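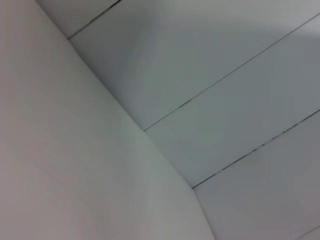 The inside corner, where the plain side meets the panels. Dark flecks have collected along one of the seams.

The builder of the Dramard arm would like it known that the enclosure was supposed to be the easy part. The arm took most of a year of evenings in a shared workshop in Skunport. The pale box it is meant to clean took a couple of weekends, and it is the box that has been causing the trouble.

"I figured a wall is a wall," he says. He asked to go without a name, partly because he still owes the workshop money for a motor driver. "You run the brush along it, you're done. Then I put in the panels."

The idea is that a small arm with a camera at the wrist should find the seams in a paneled surface, follow each one to the corner and brush out whatever has settled there. He calls the software Skuvard. I asked why anyone would want this when a vacuum cleaner with a crevice tool already exists.

"That's what my wife said," he answers. "I don't have a great comeback. I wanted to see if I could do it."

He has spent $2,126 so far, by his own spreadsheet, and 700 of that went on a gearbox he has since taken out. The crevice tool came free with the vacuum.

Following a dark line on a light surface is old stuff, and he admits it. The corner is harder. Where a seam runs into it there is a small notch, so the edge has a step in it, and he says the software tends to read the step as the start of another seam. "It gets to the notch and takes a turn I never asked for. I've watched it do that so many times I could draw you the path."

Then there is the plain side, with nothing on it for the camera to hold on to. Soft shading is all it gets, and shading moves when somebody across the shop switches on a lamp. I suggested a strip of tape as a marker. He looked pained. "Then I'm solving a different problem. Anybody can follow tape."

In October he wrote on the workshop board that Skuvard had an 89 percent success rate. I asked what counted as a success. Reaching the corner, he said. Did the seam have to be clean afterward? He thought about that for a while.

"No. I should probably change that."

To his credit, he did not try to argue the number back up. He also let me pick the seam for a trial run, and I picked the dirtiest one. We made 2 attempts. On the first the arm stopped short and on the second it reached the corner, and I could still see dirt in the joint. He blamed the brush, a Rawat he bought secondhand, and he may be right. I have no way of telling, and at the moment neither does he.

His next step is a stiffer brush and a count of the flecks before and after each pass. The count sounds to me like the better investment.

Last updated: Wed 24 November
Contact the editor | Copyright, all rights reserved | Back to top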